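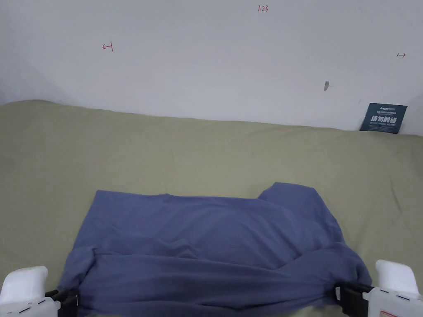 FOR IMMEDIATE RELEASE
12 January 2022

Plisteson Memorial Church to Restore Sanctuary Organ and Open Weekday Music Program

Plisteson Memorial Church announced today that its session has approved a full restoration of the sanctuary organ, together with a weekday program of music and prayer that will be open to the public free of charge. Work on the instrument will begin after the Easter season, and the new program will start in May.

The organ was built by the Grgić workshop and has served the congregation for 100 years. It has been heard at Sunday worship, weddings, funerals and community services through the whole of that period, with only minor repairs. A survey completed last fall found that the leather in the wind chests has hardened, that several ranks no longer hold their tuning, and that the wiring behind the console does not meet current building standards. The surveyor advised the church against further patching.

"This congregation has sung with the same instrument for four generations," said the Rev. Despina Todorova, pastor and head of staff. "The session considered an electronic replacement and gave it a fair hearing. In the end the members felt that the organ belongs to the worship life of this church and that we have a duty to hand it on in good order."

Scope of the Work

The restoration will be carried out in 2 phases. In the first, the pipes of the Swell and Choir divisions will be removed, cleaned and repaired off site, and the wind chests will be releathered. In the second, the same work will be done on the Great and Pedal divisions, and the console will be rewired. The original keyboards and stop knobs will be kept. The case, which was carved for the chancel and carries a text from Psalm 150 along its upper rail, will be cleaned in place and will not be altered.

No stops will be added and none will be taken away. The session asked that the restored organ sound as much as possible like the one its builders left behind, and the contract includes a requirement that the voicing of each rank be recorded before any pipe is moved.

Part of the organ will remain playable during the first phase. During the second phase, hymns will be led from the piano. The order and times of Sunday services will not change. Couples who have already reserved the sanctuary for a wedding have been contacted by the church office and may choose between piano, strings and a small rented chamber organ at no added cost.
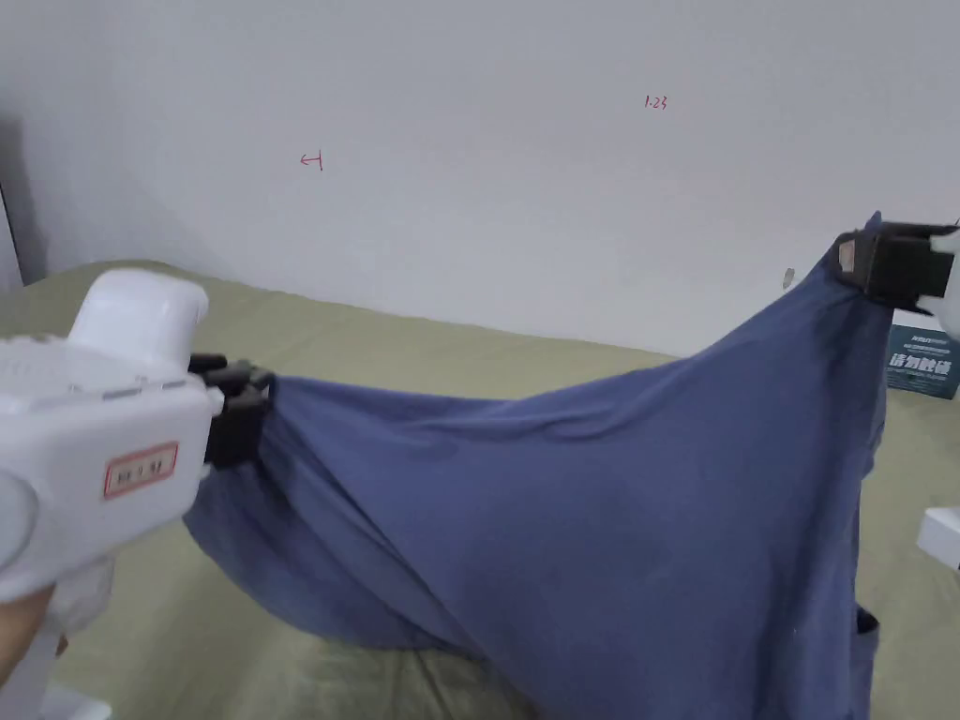
Noonday Music and Prayer

The weekday program will be held in the sanctuary and will follow a simple pattern: a short piece of music, a reading from Scripture, a period of silence, and a closing hymn. Each gathering will last less than half an hour. Visitors are welcome to come in late or leave early as their work requires. No offering will be taken.

Music for the opening weeks will be provided by the Chancel Choir, students of the church's own music school, and guest players from neighboring congregations. The Asura Quartet, which has taken part in the church's Advent services for several years, has agreed to play at the first gathering and to return later in the season.

Uwe Rothe, director of music, will plan the program and select the repertoire. "Many people who work or study near the church have never been inside it on a weekday," Mr. Rothe said. "The doors will be open, the music will be live, and they may sit wherever they like. We will print the words of the hymn in large type, and we will choose tunes that a person can pick up by the second verse."

Mr. Rothe has served the church as organist and director of music since the retirement of his predecessor. He also leads the children's choirs and teaches the adult class on the history of hymns.

Learning Opportunities for Children and Adults

The Christian education department will offer a series of classes linked to the restoration. Children in the church school will visit the organ chamber in small groups before the first pipes are removed, and will build a working wooden pipe in the craft room. An adult study, "Praise Him with Strings and Pipe," will look at music in the Psalms and in the worship of the early church. The study will be led by the Rev. Todorova and requires no earlier knowledge of music.

Youth who have completed grade 5 may apply for organ lessons. Two places will be available in the first year, and lessons will be given on the chapel organ while the sanctuary instrument is being repaired. Applicants should have some ability at the piano. Forms may be picked up from the music office.
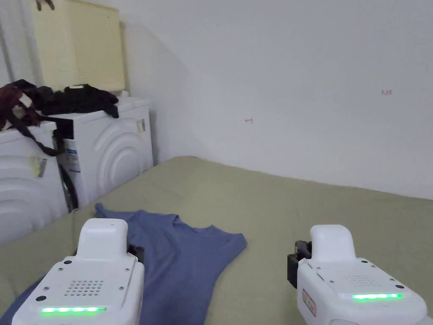 All classes will meet in the church school building, which is reached by the side entrance and has a ramp and an elevator. Child care will be provided during the adult study for families who ask for it in advance. Recordings of the adult sessions will be kept in the church library and may be borrowed by members who are unable to leave home.

Funding

The first phase has been paid for in full by a bequest and by a grant from the Zundosine Fund for Sacred Music. Gifts toward the second phase may be made by members and friends of the church. A donor may sponsor a single pipe, in memory or in honor of another person, and the names of all those remembered will be entered in a book to be placed near the console. A gift of $600 will sponsor one of the large pedal pipes. Smaller gifts will be received with equal thanks and will be entered in the same book.

The church's regular giving to local mission, including the food pantry and the winter shelter, will not be reduced in order to pay for the organ. The session has set the restoration account apart from the operating budget, and a report on it will be given to the congregation at each annual meeting until the work is complete.

A service of rededication will be held when the second phase is finished. The date will be announced by the session at a later time.

About Plisteson Memorial Church

Plisteson Memorial Church is a Presbyterian congregation with a long tradition of choral music and Christian education. Worship is held each Sunday morning in the sanctuary, with classes for all ages before the service. Visitors are welcome.

Media Contact

Music Office, Plisteson Memorial Church
Attention: Uwe Rothe, Director of Music
Requests for interviews and for visits to the organ chamber should be made through the church office during weekday hours.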